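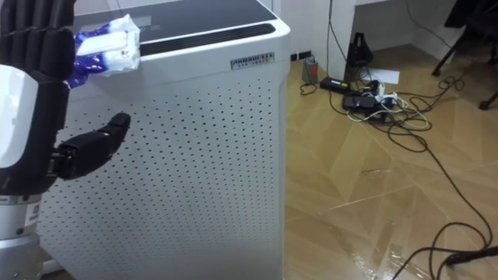 Home Basics / Air & Dust

Does your air purifier need all that fuss?

By Pravesh Mofokeng

I have owned air purifiers for long enough to distrust most of what is written about them. The tall white cabinet kind, with a grid of little holes down the front and a slot near the top, is a decent machine. It is also a magnet for bad advice, and for anything you happen to be holding when you walk past it.

The top is not a shelf. I know it looks like one. It's flat, it's at a handy height, and in our house it used to collect mail, snack bags, crumpled wrappers and one glove. On plenty of models the clean air comes out at or near the top, so a plastic package left lying there can slide over the vent or get sucked flat against an intake. Check your manual to see which openings are which, then keep all of them clear. If you need a landing spot for wrappers, put a trash can next to the thing.

Dust the holes, skip the sprays. I have read that you should wipe a perforated front with vinegar, with baby oil, and with a used dryer sheet. I tried the dryer sheet. It left a film, and the film held dust better than the bare panel ever did. A vacuum with a soft brush, run slowly over the front every couple of weeks with the purifier unplugged, does the job. For the corners I use a dry paintbrush. Glossy tops show every fingerprint, and a barely damp cloth takes care of that.

Give it some room. The advice on this runs from a hand's width to the middle of the floor, and I suspect some of it was written by people who don't have furniture. Mine stands 18 inches off the wall. When I pushed it back behind the curtain the fan ran louder, so I moved it out again. Follow the clearance in the manual if there is one.

Filters, and who tells you to change them. Most filter lights I've come across are timers. They count hours and have no idea whether you live over a bakery or in a sealed box. Hendrik Khumalo, two doors down, changed his the minute the light came on and the old one was barely gray. I pull mine out and look at it, and I write the date on the edge in marker. If it's dark all the way across or it smells, it goes. Don't wash a filter unless the maker says it can be washed – most of the pleated ones are ruined by water.

Those scent pads. No. If a room smells, find out why.

Two readers asked whether it's worth running the purifier while cooking. I move mine well away from the stove and use the range hood. Grease in a filter stays there, and a new one costs more than opening a window.

Filed under: air purifiers, dusting, filters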